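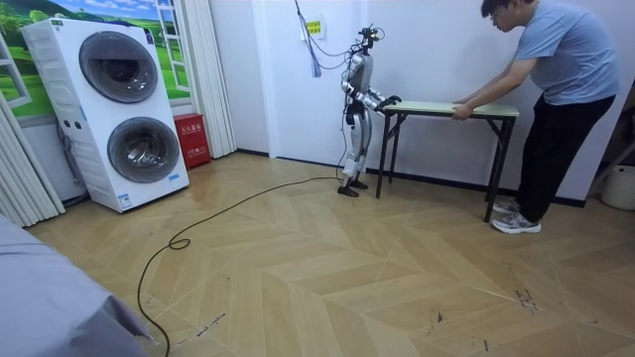 Moving a Folding Table Together

A folding table is a table with legs that fold. When people need it, they open the legs and stand it up. When they are finished, they can close it and put it away in a narrow space, such as behind a door or beside a closet. That makes it useful in a small room, where a big table would always be in the way.

What are the parts?

The flat part is called the top. It is the part you write on, eat at or use for sorting socks. The legs and the bars between them are called the frame. Many folding tables have legs that cross over each other like the letter X. The crossed legs are spread wide at the floor, and this helps the table stand steady.

Why do two share the job?

A table is not always heavy, but it is long. If you lift a long thing from one end, the other end stays down or swings about. It can bump a wall or a washing machine. With one helper at each end, the weight is shared and the top can stay level. 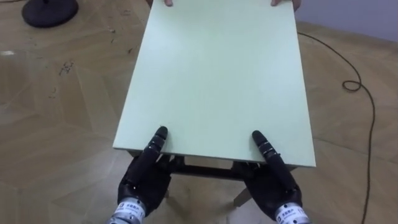
Thumbs on top, fingers curled under the edge.

How do you hold it?

Put your hands apart, one toward each corner. Your thumbs go on top and your other fingers go underneath. Hold the edge of the top and keep your fingers away from the places where the legs fold. Those places can pinch – ask a grown-up to open and close the legs.

Before you lift

Take everything off the table. Cups, pencils and paper will slide if one end goes higher than the other.

Look at the floor. Pick up toys and move rugs that could trip someone.

Decide where the table is going, and say it out loud.

While you move

Count "one, two, three" and lift on three. Take small steps. One helper may have to walk backward, so the other one should look ahead and say when to stop or turn. If your hands get tired, say "down" and lower the table slowly. You can rest and start again.

Words to know

Level: flat, with no side higher than another.
Frame: the bars and legs that hold something up.
Grip: to hold tightly with your hand.

Try it

Find a large book and a partner. Each of you holds one end. Walk across the room and keep the book level. Now put a crayon on top and try again. Does the crayon roll?

Gosling Home Pages, Drastville
Last changed 29 December 2020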